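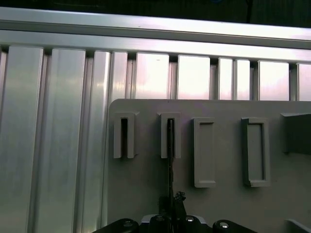

Most of March went into the pose estimator, and most of that went into one bug. The planner I call Zundmont asks for a holder pose, gets one back, and plans a straight approach along the holder's axis. That worked fine on my desk. On the real board it kept aiming at the wrong holder. The two U-shaped brackets on the left have the same outline and the same dark slot down the middle, and from the wrist camera my template matcher scored them almost the same. With the black rod in the second slot the scores moved apart a little, but I don't want the code to depend on a slot being filled.

The other problem was the background. Those aluminum slats behind the board are full of long vertical edges, and the edge detector loves them. Some go almost white under the lights, so the threshold I had picked was useless on that side.

What I changed:

The matcher now finds the board first and throws away everything outside it. I fit the left edge and the rounded corner, then look for holders only inside that region.

Holders are matched as a row, in order. The closed rectangular ones are easy to tell from the U shapes, so they anchor the rest.

I replayed 2,209 logged images through the old and new versions. The old one picked the wrong holder in 311 of them. The new one got 18 wrong, nearly all with the gripper covering too much of the board.

Ivars Rimkutė read the patch and asked why the row order is hard-coded. Fair point. It moves to the config file next, along with the 2 mm approach offset I keep editing by hand.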